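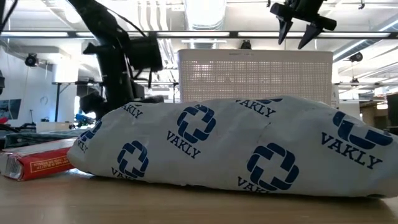

The parcel from VAKLY, with a little red box for company.

11/17/21

Third day of the Great Sort-Out and I have so far sorted one parcel, by looking at it.

It has the figure of a seal that has eaten well. I ordered it in a weak moment, late, when the Larnier site was promising free delivery on anything over a sum I was nowhere near, and so I added things until I was near it. I remember a throw. I may also have added a cushion, or 2. Larnier passed the order on to somebody else, who passed it on to VAKLY, who have printed their name all over the wrapping in case I should forget whom to thank. I haven't opened it. Once I open it I own a throw, and I have nowhere to put a throw, that being the whole reason for the Sort-Out.

Meant to start at nine. Started at twenty past eleven, after toast, then a second breakfast on the grounds that I would be needing my strength. Rain on and off. The Etura man came to read the meter and wiped his feet for so long I felt I ought to offer him something. He says the bill will be going up in January. I said I had assumed so.

Then medicines. I had been putting these off because they live in four different places and each place has its own smell. Bathroom shelf, kitchen drawer, the bag that goes on holiday, and the coat. The plan is one basket for the lot, on the landing, where a person with a headache can find it in the dark. The basket is the white one from Lobo, which cost 140 pence in the closing-down sale and has outlasted Lobo by two years.

I did the bathroom shelf first, reading every date with my glasses on and then again with them off. A good deal of it had gone over. I put the dead ones in a carrier for the chemist, who will take them back with that patient face. There were also two thermometers, which disagreed with each other about me. I have kept the one that said I was well.

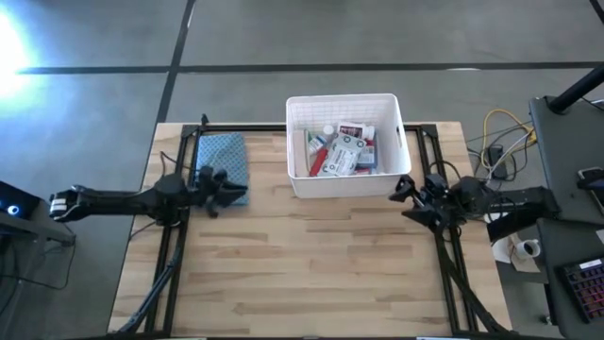
The Lobo basket, medicines in, blue cloth still folded.

I was rather pleased with it by then. Pill bottle at the back, boxes where I can read them, and a bottle cap that doesn't seem to belong to anyone but which I daren't throw out, as its bottle will come forward the moment I do. The blue cloth is meant to go over the top against dust. My mother put a cloth over everything, including the radio. I folded it nicely and then left it off, so I could go on admiring the contents.

Tea went cold on the desk. Drank it anyway.

Spent the afternoon on the Ornik leaflet, which came with the shelf brackets and says to measure the wall before buying the shelf. I measured the wall. It is 1320 mm. The shelf is longer. I measured again from the other end with no improvement, and have stood the shelf behind the bedroom door until one of us gives way.

Soup for supper, the leek one, too much pepper. Tomorrow the kitchen drawer, and after that the coat, and if it's dry I shall walk the carrier down to the chemist. The throw can wait till Friday.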